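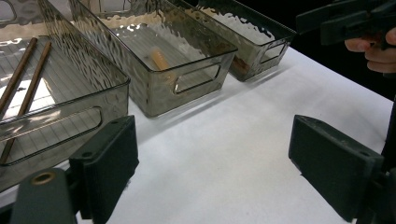
Posted by the shift lead, utensil sorting, Bivulberg kitchen supplies

Ticket: Hikum sorting cell, chopsticks sent to the wrong bin
Status: open

Hello all, and thank you for picking this up so quickly. Since the Ernix update in April the cell has been muddling the chopsticks with the short pieces, mostly towards the end of a run. We put 600 items through yesterday and 40 landed in the wrong bin, so two of us stood there putting them right by hand, and I'm afraid the tea went cold.

What we have tried so far: restarted the cell, wiped the bins, went back to the old Buschmann settings (no change, sadly), and gone back to showing it the job ourselves with the hand-held grippers, chopsticks in the left bin, the short wooden piece in the middle and the metal utensil on the right.

I should say the team are rather fond of this work now. People who used to sort all day spend their mornings teaching instead, and it is kinder on the wrists – though they do worry when it goes wrong that the fault is theirs. Could somebody tell them either way?
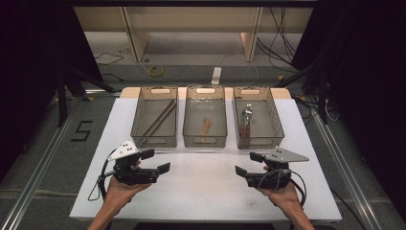

Still to do

Run 720 items on the old bin order, then send you the log before the late shift starts at four.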